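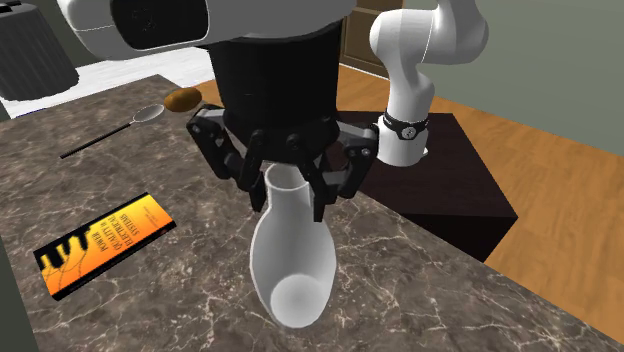 Judberg Ceramics Fair Returns With More Makers and a New Repair Room

JUDBERG, Apr 5, 2026 — The Judberg Ceramics Fair will open its doors at the MacAulay Building later this month, with 100 makers showing and selling their work over two days. Entry is free.

The fair covers tableware, tiles, garden pots and one-off studio pieces. Prices start at $14. Most stalls take cards, but visitors are advised to bring some cash for the smaller ones on the upper floor.

New this year is a repair room run by Vanimen, a local workshop that mends broken china and stoneware. Visitors can bring one chipped or cracked item each and get advice on whether it can be fixed and what the work would cost. Simple chips will be filled on the day. Anything larger will be booked in for a later date.

"People keep a broken bowl in a cupboard for years and don't know who to ask," said Ailsa McIver, who manages the fair. "We had so many questions last time that we gave the subject its own room."

Glaze maker Plindia is paying for 300 places in the beginners' classes. Each class lasts an hour and covers pinch pots or basic slip decoration. Finished pieces will be fired after the fair and can be picked up from the front desk of the MacAulay Building. Children under eight need an adult with them.

Todor Vukčević and Polyxeni Nikolaidis will give talks on wood firing and on local clay. The talks are free — seats cannot be reserved.

The Maker's Award, worth $1000, will be judged by Tsz-kin Cheung. The winning piece will stay on display in the lobby through the summer.

Parking is limited to the lot behind the building. The side entrance has a ramp and an elevator to both floors.

Press contact: Nabila Wijaya, Judberg Ceramics Fair press office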